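The Price of Five More Bottles

The man who runs data collection at Barasa does not want his name used, and he does not want the company called a robotics company either. "We don't make robots," he said, before I had sat down. "We make examples. Other people make robots out of them, or they say they will."

Barasa has an office above a print shop in Fultham, though hardly any of the work happens there. It happens in apartments. The company pays people to take a hand-held gripper home, pick things up with it, put them down again, and send in the recordings. The recordings go to Naritz, a software outfit that trains a control model on them. The model is supposed to learn from all this how to handle the objects in an ordinary home.

I have written about automation long enough to have heard versions of this before, so I asked him early on why I should believe this one.

"You shouldn't, yet," he said. "I'd be suspicious of you if you did."

It was a good answer, and I noticed that it cost him nothing.

He is in his forties and talks quickly, with a habit of going back to fix his own sentences. Before this he spent years at a warehouse firm, programming arms to move cartons from one belt to another. He is not sentimental about it. "Every carton was the same carton. If the supplier changed the tape, we had a bad morning. You'd get a call at 6 a.m. because the tape was shiny." The new approach, he said, is meant to do away with those calls. You don't write a rule for shiny tape. You show the system enough shiny tape, and matte tape, and torn tape, and boxes with no tape at all, and it works out what matters.

And does it work out what matters?

"It works out something," he said.

The current batch, which the office calls Pestska after a folder name somebody mistyped, holds 1117 recordings. I asked how many of them were any good. He pulled a face and said that depended on who was asking. After review, 407 had been accepted for training. The rest were waiting for a second look or had been thrown out. People drop things. They start late. They reach in, change their minds, and reach in again from the other side, and the reviewer has to decide whether that is a mistake or exactly the kind of thing a robot should see.

"I used to reject every hesitation," he said. "Then Naritz came back and asked where all the recoveries were. The model had never seen anybody fix a bad approach. It would go in wrong and just keep going in wrong. So now we keep some of them. Which ones? Well. That's a person on a Wednesday afternoon with a headache, deciding."

I asked whether that bothered him. He said it did, and then that it didn't, and then he got up to make coffee.

The tool itself is simple enough to be a little disappointing. Two fingers, ribbed purple pads, white plates with screw holes, a camera that looks down the length of it. He handed it to me and I picked up his stapler on the second try. You lose your sense of touch right away. I squeezed far harder than I needed to, and he told me that everybody does. New collectors are asked to throw away their first hour, and he suspects that most of them send it in anyway.

What he is proudest of is the mess. Labs, he said, are full of clean tables with a red block in the middle, and a model raised on clean tables is helpless in front of somebody's desk. So collectors are told not to tidy. They are told to leave the mug where it is.
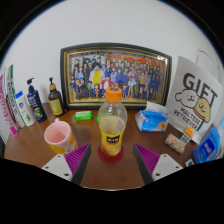 A reader who had sent in recordings for an earlier batch wrote to me while I was working on this piece, and her complaint was that leaving things where they are sounds fine until you have done it for a week. Her own kitchen counter, she said, had turned into a set. She caught herself moving the cereal two inches to make it look more natural. She also wanted to know what, exactly, a machine learns from her counter that it could use on anyone else's.

I put her question to him more or less word for word. He laughed at the part about the cereal.

"We've seen that. You can tell. There's a kind of staged mess, everything at a nice angle with a nice gap around it." As for the second part, he said one counter teaches very little. The bet is on the number of counters. With enough of them, whatever is peculiar to each one washes out, and what is left is how to pick up a bottle.

I said that "enough" was carrying a lot of weight in that sentence.

"Yes," he said. "It's carrying all of it."

This is where I have trouble with the whole business, and I told him so. A claim that can always be rescued by more data is hard to test. If the model fails on a bottle, the answer is more bottles. If it fails on bottles next to mugs, the answer is more bottles next to mugs. I asked what result would make him say the method itself was wrong, and he took longer over that than over anything else I asked.

"If we doubled the homes and the new-home score stayed flat," he said finally. "Not the score on homes it's seen. That always goes up, it's meaningless, please don't print it. I mean somebody's place it has never been in, with their lighting and their junk."

Had they run that test?

They had run a small one. Naritz took a robot into 3 apartments that were not in the training set and asked it to pick up everyday things from desks and counters. He would not give me the success rate. He said it was better than the previous version's and worse than the slide that had been shown to investors, and that he had complained about the slide. I have no means of checking either statement. Naritz did not answer my two messages.

We talked for a while about glossy surfaces, a subject on which he can go on for some time. Clear plastic is bad. Clear plastic on polished wood is worse, because the camera gets the reflection and the bottle and the wood grain seen through the bottle, and the system may aim for any of them. Colored caps and labels help. But then the model may be learning to look for the label, and he has no good way of finding out short of peeling the labels off and trying again. They did try it, once, with 5 bottles. The results were all over the place.

"Five bottles isn't a study," I said.

"No, it's a grocery bag," he said. "But it scared me, so I wrote it down."

The other thing that scares him, though he would call it a worry, is sameness. Collectors are paid by the accepted recording, so they drift toward whatever gets accepted. A bottle standing upright with space on both sides is a safe choice. A flat bar of soap pushed up against a wall is a pain, and people avoid it. Barasa now pays extra for awkward objects. The result, he admitted, is that some collectors have become very good at finding the easiest awkward object.

I asked about privacy as well. People's desks have their medicine on them, their mail, the things on their walls. He said collectors sign off on every recording and are told to clear away anything with a name or an address on it. I pointed out that this sits badly with the instruction not to tidy. He agreed that it did. Reviewers catch some of what gets through. He couldn't say what share, and he doesn't think anyone in the business could.

He does believe in it, I should say. When he talks about a robot reaching around a coffee cup to get at the thing behind it, his hands come up off the table and do the movement. He thinks a machine that can clear a stranger's desk is coming and that it will come from collections like this one, built up in spare bedrooms by people squeezing too hard.

I think it may come, and I would like to see the number from those three apartments first. When I said so at the door he told me he would ask Naritz again in March, after the next round, and that I should call to remind him. The next round is mostly bathrooms.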